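# Pidex: wrist-view rollouts for a policy that doesn't know where it is

Pidex is a set of simulated manipulation episodes recorded from the wrist, plus the code we used to find out whether a policy trained on them had learned anything about the task or had only memorized the furniture. The short answer is in the results section. It is a little embarrassing and we are publishing it anyway.

Maintained by Keir Laing and Xuân Phan. Bugs go to the tracker. Philosophical objections go to Keir.

## What you get

- 1,000 episodes, generated by a scripted expert with privileged access to object poses
- Wrist-view RGB, joint positions, gripper opening, and the end-effector pose in the robot base frame
- 7 kitchen-like layouts, procedurally varied in counter placement, surface color and lighting
- A fixed split: 718 episodes for training, 282 held out
- Lobo, our evaluation harness, which replays a checkpoint against the held-out starts and writes a CSV

There is no overhead view. People ask. The whole point was to see how far a policy gets when its only picture of the world is whatever is past its own fingertips, so adding a nice third-person view would have answered a different and easier question.

## Why we made it

An earlier internal set, Isau, had everything: three viewpoints, depth, segmentation masks, clean labels. Policies trained on it did very well. Then Xuân zeroed out the wrist stream at test time and the success rate hardly moved, which told us that the wrist stream had been along for the ride the whole time. We had spent May tuning an encoder for it.

So Pidex takes the other views away. The policy sees the fingers, sees some surfaces, and has to work out from that where it is in the room. During the approach phase there is often no target object in view at all, only edges and flat color, and the recorded action is still confident because the expert knows the poses and the policy does not. This gap is deliberate. It is also the source of most of the trouble described further down.

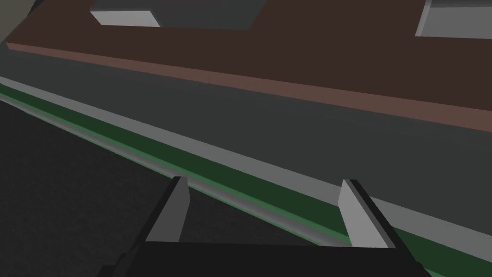
We render without surface texture on most of the furniture. Part of that was cost — Grultovell, the shared cluster, has opinions about GPU hours — and part was a suspicion that rich textures let a network cheat by recognizing a particular patch of wood grain. Plain shading removes that trick. It does not remove the related trick of recognizing a particular arrangement of stripes, as we were about to learn.

## The method, such as it is

We train a behavior cloning policy with a short history window, then run what we call the shuffle test. For each held-out start, Lobo keeps the task and the robot's initial pose the same but swaps the layout's color assignments. Counter takes the floor's color, trim takes the counter's, and so on. Geometry is untouched. A policy that reads shape should shrug. A policy that has learned "brown means go left" should go left with great conviction, into whatever is there now.

The second variant leaves the colors alone and shifts the counters by a small random offset. Every episode gets both, and every failure is logged with the step at which the end-effector first strays from the expert's path.

## Results

Without any shuffling, the history policy succeeded on most held-out starts and we were pleased with ourselves for most of an afternoon.

With colors shuffled, success fell by around half. With counters shifted, it fell much less. We had expected the reverse. The single-frame baseline did worse than the history policy everywhere but fell by a smaller share under the color swap, possibly for the dull reason that it had less to lose.

The fix that helped was also dull. Randomizing color assignments per episode during training recovered most of the loss and cost us a bit on the unshuffled starts. We tried two cleverer things first, a contrastive loss on paired renders and an auxiliary head that predicts edge maps. Both are in the repo under `attic/`. Neither beat throwing paint around.

## Known problems

**Redundant episodes.** Starting poses were sampled from a narrower range than intended thanks to a degrees/radians mix-up. By our similarity threshold, 664 of the episodes have a near twin somewhere in the set. The split script keeps twins on the same side, so the held-out numbers should be safe. The effective size of the data is smaller than the headline, though, and you should say so if you cite it.

**Gripper occlusion.** The gripper body takes up a good part of the lower view. We tried masking it out. Policies got worse at grasping, which makes sense, as it's hard to pick things up with hands you can't see.

**Black on black.** Some layouts pair a very dark ground surface with the black gripper housing, and in dim lighting the two are hard to separate. We left these in. Filter on `luma_min` if they bother you.

**No real-robot results.** We have not run any of this on hardware. Please do not write to us asking for the sim-to-real numbers. If you produce some, do write.

## Running it

Install the requirements, download the shards, then run `lobo eval --ckpt yours.pt --shuffle color`. Use `--shuffle shift` for the other variant. The first run builds an index and looks as if it has hung. Give it time. The second run really is quick.

Comments

**tmarsh_ctl:** Does the color shuffle also touch the gripper? My policy falls apart on layout 4 and I can't tell if that's the counters or the fingers.

**xphan:** Gripper is never recolored. Layout 4 has the narrow trim, try it with `--shuffle shift` only and compare the first-divergence column.

**tmarsh_ctl:** Counters. Thanks.

**odd_parity:** The edge-map head in attic/ has the loss weight set to 0.0 in the default config. Was that the setting you ran?

**klaing:** Checking.

**odd_parity:** Any news on this?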